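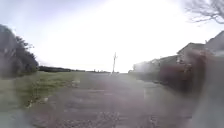
Figure 7: Paved path with grass verge on the left, bright sky

7 Setting up the Murakami rear light

The light is supplied with a rubber strap, a bracket and a charging lead. Charge it fully before first use.

7.1 Fitting the bracket

1. Wipe the seat post clean of grease and grit.
2. Hold the bracket against the post with the arrow pointing up.
3. Pass the strap round the post and hook it over the lug on the far side.
4. Slide the light down into the bracket until it clicks.
5. Check that the lens points straight back and is level with the ground.

Note: On oval seat posts, use the shaped pad marked G. It is sold separately under the name Gorarum.

Caution: Do not fit the light to a carbon post with a metal clamp. Use the strap only.

7.2 Choosing a mode

1. Press and hold the button for two seconds to switch on.
2. Press once to move to the next mode. There are six, starting with Steady.
3. Stop at the mode you want. The light stores it when switched off.

Day Flash is meant for open roads and paths under a bright sky, where a steady beam is hard to pick out. Use Steady or Low after dark – Day Flash can dazzle riders behind you.

Caution: Flashing rear lights are not allowed everywhere. Check local rules before riding abroad.

7.3 Battery warning

The button glows red when the charge is low. In Day Flash the light will switch to Low by itself and stay there until charged. If the button blinks red and green in turn, unplug the lead, wait one minute and plug it in again. If the blinking carries on, see fault code 283 in the Broseveo service booklet.

Note: Keep the rubber cover over the charging port closed while riding. Dry the port before plugging in the lead.

Section revised 30/12/2024, T. Hoshino, Rambridge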